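Monday

Up at 6. Rain on the skylight all night and I slept badly. Made coffee and read the pairings again, which had not changed since I went to bed. Round four against Armindo Lobo at the Bakgate club, me with Black.

I spent most of the morning on the Caro-Kann. Armindo plays the Advance Variation every time, so I went through my notebook and copied out the lines where White pushes the h-pawn early. I keep mixing up two of them. In one the bishop goes back to h7 and in the other I have to play h5 right away. I wrote both on an index card and put it in my coat.

Lunch was lentil soup and the end of the bread. Paid the gas bill. Called Tülin Akbulut about the ride and she said she would be outside at 5:30.

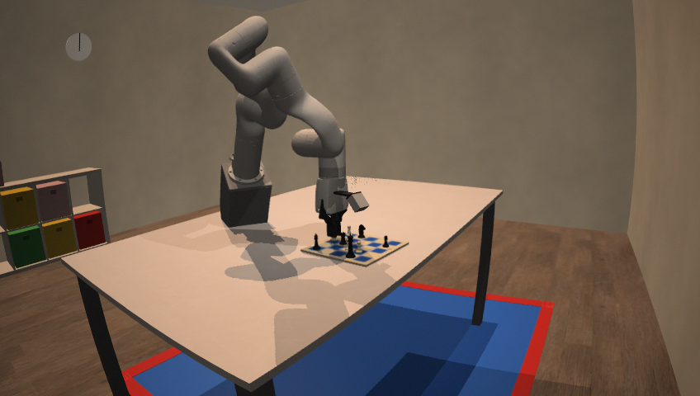 Evening, at the club

Traffic was bad past the Cunha warehouse and we walked in four minutes late. My clock was already running. Armindo was reading a newspaper and stood up to shake hands.

He played the Advance, as expected, and then did not push the h-pawn at all. He just developed, knight to f3, bishop to e2, castled. So much for the index card. I got my c5 break in on move six and was comfortable for a while. Then I traded the wrong knight and was left with a weak pawn on b7 that I had to babysit for the rest of the night.

By move 30 we were in a rook ending, a pawn down for me, but all the pawns were on one side. I remembered to keep my rook active. He checked me up and down the board and I kept going back to g7. We agreed to a draw at 9:40. He showed me afterward that he could have won with king to e4. I did not see it during the game either.

Tülin lost to the boy from Avero in 13 moves and did not want to talk about it in the car. We stopped for fries.

Two points out of four. Next round I have White. Need to look at the knight trade tomorrow, and return the library book.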